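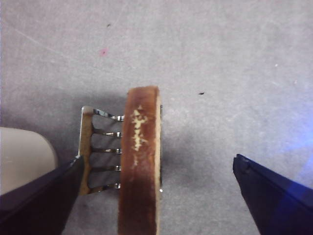

Centring the wrist camera on a two-finger gripper is a small job, but if you skip it the arm will pick badly for weeks and you will blame everything else first. I look after one bench cell, a small arm with a parallel gripper and a camera in the wrist, and I do this procedure after every finger change and again each June. The target should be something narrow that stands up by itself, so that you look at an edge and not at a wide face. The brown strip with the metal prongs is good for this. It stands on its edge between the open fingers, and at once you can see that the gap is not shared equally: the strip is closer to the left finger. If the fingers closed from there, the left one would arrive first and push.

What you need
A narrow object for the target
A mat with low reflection, pale grey if possible
A 2 mm hex key
A lint-free cloth
The cell notebook

Before you start
Put the arm in hold mode and turn the speed down to the lowest step. Keep your hand out of the gap also when the fingers are open. My colleague Nusrat Gilani wrote this on the door of the cell in big letters, and she is right.

Step 1. Clean the finger pads
Wipe the inner side of both fingers with the dry cloth. Dust on one pad only is enough to move the result. If the pad has a cut, change both pads together, never one.

Step 2. Check that both fingers travel the same
Open the gripper fully, then close it slowly on nothing. They should meet in the middle of the camera picture. If they meet at the side, the camera is turned or moved in its bracket, and you must go to step 3. If one finger stops before the other, the problem is in the gripper itself and this page will not help you – see the page about the drive screw.

Step 3. Loosen the camera bracket
There are two screws, under the cable cover. Loosen them half a turn, not more. Move the bracket very little, tighten, and close the fingers again. Repeat until they meet in the middle. The first time, it took me 14 tries. Now I need less, but I still do not hurry.

Step 4. Place the target and come down over it
Stand the target on the mat and drive the arm over it until the top of the object is between the fingertips. Do not grip yet. Look at the two gaps. When they are different, jog the arm sideways in the smallest step until they look the same, and write down the number of steps and the direction.

Step 5. Enter the offset
On our controller, which is a Plirnari, the offset is parameter 659. Enter the value from step 4 with its sign. Be careful here: the sign is for the arm and not for the camera, and in the camera picture left and right can be opposite to what you see from the front of the bench. Rafia Ghumman and I both made this mistake, in the same week. Save, and restart the controller, otherwise the old value comes back.

Step 6. Test grip
Move the arm away, come back with the stored position and close at low speed. Watch the foot of the target. It should not slide or lean before both fingers touch. If it leans always to the same side, repeat step 4. If it leans sometimes left and sometimes right, check the bracket screws again.

About the light
Shadows can be a trouble. A soft shadow beside the target looks, on a small screen, like a part of it, and then you judge the gap wrong. Shiny metal parts give bright points as well. I turn off the bench lamp and use the room light only.

Notebook
Write the old value, the new value and the pad type. Shoaib Baloch keeps the notebook for the Ernstead cell and there the pages go back to the first set of fingers, so one can see how the offset moved with every change. Last entry in mine: 23rd October, new pads, offset changed by two steps to the left.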